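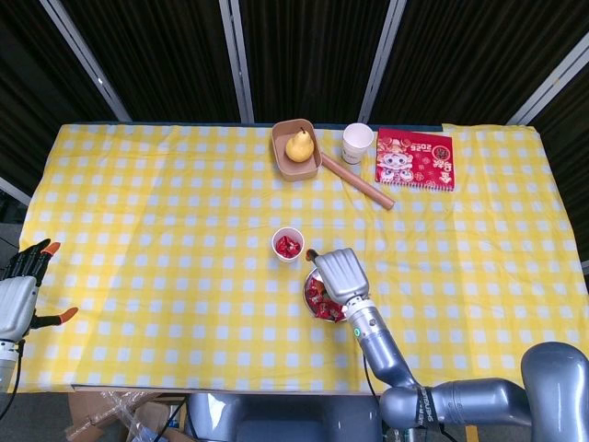 The Case for a Cloth on the Common Table

The proposal to remove tablecloths from the shared rooms of the Birncombe residences has been received with less discussion than it deserves. It was presented as a matter of laundry. The cloths must be collected, washed, pressed or at least folded, and returned to the right room, and the cost of doing so has risen. The proposal would replace them with bare wipeable surfaces, on which anything spilled can be dealt with in a few seconds by whoever spilled it. As a statement about laundry, this is correct. As a statement about how people use a room, it is incomplete, and this essay sets out the reasons for keeping the cloths.

A shared table in a residence carries an odd collection of things. At any hour it may hold a piece of fruit in a small bowl, a paper cup, a rolling pin that has come out of a drawer and has yet to go back, a desk calendar, and candy in one container or in two. Few of these objects have any relation to one another. On a bare surface they look like items left behind. On a checkered cloth in yellow and white, the same items look like the contents of a table. The difference is one of perception, but residents act on perception. They sit down at a table that appears to be in use and walk past one that appears to have been abandoned.

The management plan prepared by Dariusz Walczak argues the opposite. Mr. Walczak holds that a cloth conceals dirt, that it wrinkles within an hour of being laid, and that its presence encourages clutter by making clutter look acceptable. His plan is a careful document, and its figures on washing are not in dispute. Over the past year the residences sent out 600 cloths for cleaning. Of the cloths sent out, 30 were lost or returned to the wrong building, a rate that any household would find irritating and that an institution is obliged to explain. The objection about wrinkles is also fair. A cotton cloth on a rectangular table will ruck up near the front, where people lean and pull in their chairs, and no instruction to residents will prevent it.

It does not follow that a wrinkled cloth is a failed one. A wrinkle near the edge shows that someone has been sitting there. The standard by which common rooms are judged should be drawn from domestic life, and in domestic life the cloth is straightened when guests are expected and otherwise left alone. The catering standard, under which every fold must be sharp before the doors open, belongs to rooms that are rented by the hour. Birncombe has two of those, and they may be furnished as the plan suggests.

The claim that cloths encourage clutter requires a longer answer, for it touches on what a common table is for. The plan uses the word clutter eleven times and does not define it. It appears to mean any object that is not at that moment being eaten, read or written on. Under this definition a bowl of candy is clutter until a hand reaches for it. So is a pear. So is a calendar, which by its nature is consulted for a few seconds a day and does nothing for the remainder. A rule of this kind would clear the table completely each evening and would leave residents with a clean surface and no particular reason to approach it.

Candy deserves separate mention. The practice of keeping red wrapped candies on the common table began in the winter months, when they were bought for the New Year, and it has continued well past the season in several buildings. Some members of staff regard this as an oversight. The sweets are wrapped, they keep, and they give a person crossing the room a reason to stop. A resident who takes one will frequently remain standing for a minute, and a resident who remains standing for a minute will frequently be spoken to. Few furnishings produce this result at so low a price. The budget for candy across all buildings was set at 70 dollars a month and was not fully spent in March.

The vessels in which such things are offered have also attracted criticism. The plan recommends a single matching set of covered containers, to be purchased from Dosmont, in place of the present mixture of paper cups, metal bowls and small square dishes. The recommendation should be declined. A covered container must be opened, and many people, particularly those new to a building, will not open a container that they do not believe to be theirs. An open bowl requires no such decision. The paper cup has a further merit: it can be filled with candy on one day and thrown away on the next, and no one need wash it. Where the cups stand beside a sturdier metal bowl, the arrangement may not match, but it is understood at a glance by every person who enters.

Calendars are the other object that the plan would remove, on the ground that residents carry telephones. It is true that they do. A telephone shows a date to one person. A spiral-bound calendar standing on a table shows it to the room, and it will be turned by whoever happens to notice that the month has ended. The decorated kind, with a cartoon figure on the cover and a good deal of red and gold, is sometimes thought unsuitable for a shared room. It has the advantage of being noticed. The plain gray wall planners issued by the office two years ago were hung in every kitchen, and in most kitchens they still show the month in which they were hung.

Something must be conceded on the subject of kitchen tools. A rolling pin on the common table is there by accident more often than by intention, and it tends to stay for days. It should be returned to the drawer. Yet even here the cloth performs a service, as a wooden pin laid on fabric stays more or less where it was put, while on a hard laminate top it travels to the edge and falls. The residence at Skuklow, where bare tables were introduced on trial, reported a number of such falls along with a general complaint about noise. Cups set down on a hard surface at six in the morning can be heard in the rooms below. The trial report mentions this in a footnote, and it merits a more prominent place.

Jacinto Valdovinos, who managed the Villalobos house for many years before his retirement, submitted a written comment on the plan that has been circulated only in part. He observed that residents in his building looked after the cloths without being asked, shaking them out at the back door and turning them over when one side was stained. He did not claim that this was universal. He noted that the yellow gingham was treated better than the white, and that the white was treated better than the dark green, which people assumed to be dirty whether or not it was. He recommended light checks for every building, on the practical ground that a checked pattern forgives small marks and still shows large ones. That recommendation seems sound and would cost nothing, provided that it is applied as the existing stock wears out.

The matter of cost remains. The plan estimates that an end to cloths would save over 1000 dollars a year. The sum is real, and the residences are in no position to be careless with it. Part of it could be recovered by other means. Each cloth could be marked at the hem with the name of its building, which would address the losses. Laundering could be reduced from every week to every second week in houses with fewer residents, with a spare kept on a shelf for spills. The matching containers could be left in the Dosmont catalog. These measures together would not equal the full saving, and the remaining difference should be entered in the budget as what it is, an expense of making shared rooms pleasant to sit in.

Institutions readily approve expenditure on chairs, lamps and floor coverings, each of which is listed in an inventory and depreciated over a period of years. A length of checked cotton receives closer scrutiny than any of them, perhaps because everyone has washed one and believes that the work could be avoided. The cloths at Birncombe should be kept for a further year under the revised laundry schedule, and the trial at Skuklow should be brought to an end before winter.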